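The Trinell packable puffer: a winter of wearing the thing

I don't trust a jacket that comes with its own adjective list. The Trinell arrived with a swing tag the length of a bus ticket, telling me it was lofty, breathable, ethical and "storm-minded", whatever a mind has to do with it. I paid $164 for it in March, at the end-of-summer sale, when nobody with any sense is thinking about warmth. Full price was higher and I wouldn't have gone near it.

My old puffer was a Retholm, bought so long ago that the label had worn blank. It leaked feathers all over the car. Glenys Kingi, who I walk with most mornings, told me to stop patching it with tape and buy something decent. She swears by Nasik, but the cheapest Nasik in my size was well past what I'm prepared to spend on something I'll mainly wear to the dog park.

Warmth first. It's fine. At six in the morning, moving, over a jumper, I was comfortable all through June and July. Standing still on the sideline at my nephew's footy was another matter. By half-time I could feel the cold coming through the stitching across the shoulders, and I'd gone back to the car for a blanket before the last quarter. The tag claims a comfort rating down to minus five. I'd like to meet the person they tested it on.
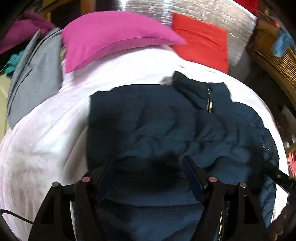
The collar is the part I'd keep if I were redesigning it. It's tall enough to tuck your chin into and it doesn't scratch. A lot of jackets at this price give you a floppy strip that does nothing in a wind.

The zip I have mixed feelings about. It runs smoothly enough but the pull is small, and with gloves on I was fishing for it every time. I've tied a loop of cord through it, as I've done with every jacket I've ever owned, so I can't be too harsh. It has snagged the lining twice. Bradley Naylor at the alterations shop had a look and said the lining was cut a touch generous and he could run a line of stitching down to hold it back. He quoted me $57 to do it properly. I passed. That's a third of what I paid for the jacket!

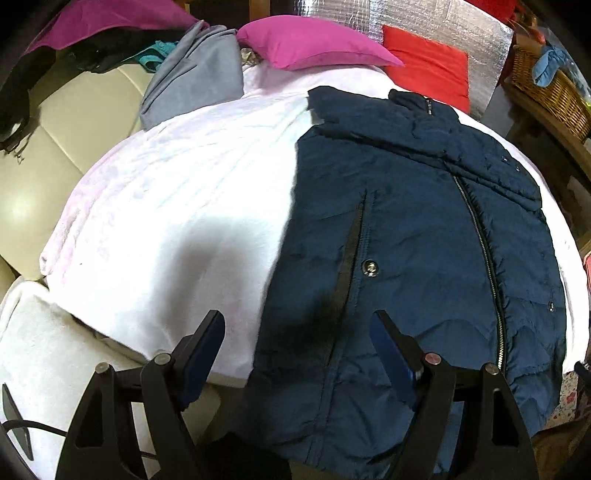
Navy, laid out flat with the zip running down the front.

Pockets, then. The hand pockets are a reasonable depth. A phone stays put when you sit down, and so does a set of keys. Mine have held up, although a bit of thread has started to come away inside the right one and I'm watching it.

Packing is where the marketing gets ahead of itself. "Stuffs to the size of a grapefruit," they say. I've had it down to about a small loaf of bread, swearing the whole time, and it took a good day on a hanger to puff up again. On my kitchen scales it came in at 586 grams in a medium. That's all right for a synthetic fill but it's no featherweight, and if you're counting grams for a hiking trip you'll already be looking elsewhere.

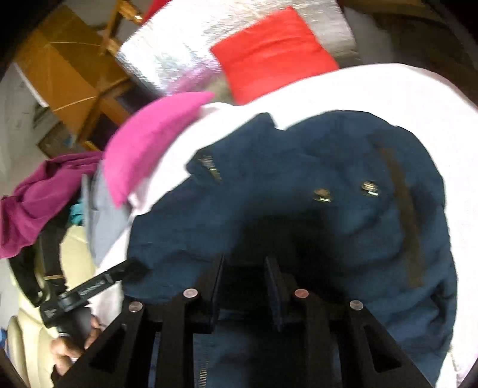 3 min read

Washing went better than I expected. Cold, gentle cycle, liquid soap, then a low tumble with a couple of clean tennis balls. The colour held and I found one flat patch under the left arm, which came good after I'd worked it over with my fingers. It's slow to dry if you skip the dryer – two full days on the airer in my laundry, with the window open.

Rain is a plain no. A light drizzle beads up for a few minutes and then it doesn't. The website says the coating passed 1000 hours of something or other in a lab, and I couldn't find anywhere what the something was. Wear a shell over it.

I also tried on the Yordanov at a mate's place, for comparison. Warmer, boxier, the sleeves come down over your knuckles, and there's a hood. If you stand around outdoors for a living I'd look at that one first. For walking, the Trinell is less bulky under the arms and I'd still pick it.

Would I buy it again? At the sale price, probably. At full price, no, and I'd want the lining sorted before I recommended it to anyone. Glenys has tried mine on and remains loyal to her Nasik.

Sizing note: I'm usually a medium and the medium fits with one jumper underneath. If you layer more than that, go up.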